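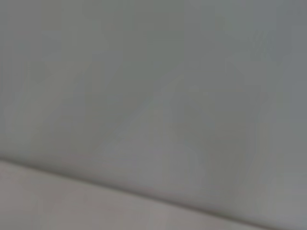
**Gray paint for a laundry room: is "washable matte" a real thing?**

**plenty_of_lint** wrote:

We're redoing the laundry room and my other half wants flat gray on everything, walls and the two cabinet doors. The store is pushing Dikier washable matte at a price I don't love. I've owned three "washable" paints in my life and I could wash exactly none of them. Has anyone here lived with a flat gray for more than a month? Not interested in what the can says.

---

**oldgrout** wrote:

Used the Dikier in a hallway, 2 coats over primer. Looks good. I wouldn't call it washable. You can dab it. If you rub, you get a shiny spot, and the shiny spot is worse than the smudge was.

---

**marzipan_shed** wrote:

> If you rub, you get a shiny spot

Disagree. I have the same paint in a kitchen with kids and I wipe it down with a damp cloth all the time. Are you sure you let it cure? It needs a couple of weeks before you touch it, and most people are in there with a sponge on day three.

---

**oldgrout** wrote:

It had nine weeks. It was cured.

---

**plenty_of_lint** wrote:

So one yes and one no, same as the reviews. What about color? The chip we like is Lambrakis 379. On the chip it's a plain cool gray. I held it up by the window and I'd swear it had some green in it, then under the ceiling light it went kind of beige.

---

**tuckpoint** wrote:

All grays do that. Tape the chip up and look at it morning and night, or better, paint a big piece of cardboard and move it around the room. A chip tells you very little. And change the bulbs before you change the paint - I repainted a whole bathroom over what was a bulb problem.

---

**marzipan_shed** wrote:

Cardboard drinks the paint and gives you a different color. Use a scrap of primed board.

---

**tuckpoint** wrote:

Prime the cardboard then. Works fine.

---

**hinge_and_bracket** wrote:

Nobody has mentioned the doors. Don't put wall matte on cabinet doors, whatever brand it is. Hand grease goes right into it. I did mine in Florance satin, tinted to match, and yes, you can see it's a different sheen if you go looking. I stopped looking.

---

**plenty_of_lint** wrote:

The different sheen is what I'm trying to avoid. Quote for having the doors sprayed was some 200 dollars, from Plenivov, and when I asked what product they'd use I got "a good one."

---

**oldgrout** wrote:

Get the name of the product in writing or walk away.

---

**hinge_and_bracket** wrote:

Seconded. Though 200 for two doors isn't crazy if they do the sanding.

---

**plenty_of_lint** wrote:

Sanding was extra. Buying a sample pot of the 379 and priming a board tonight. I'll rub it with a wet sponge in a month and report back.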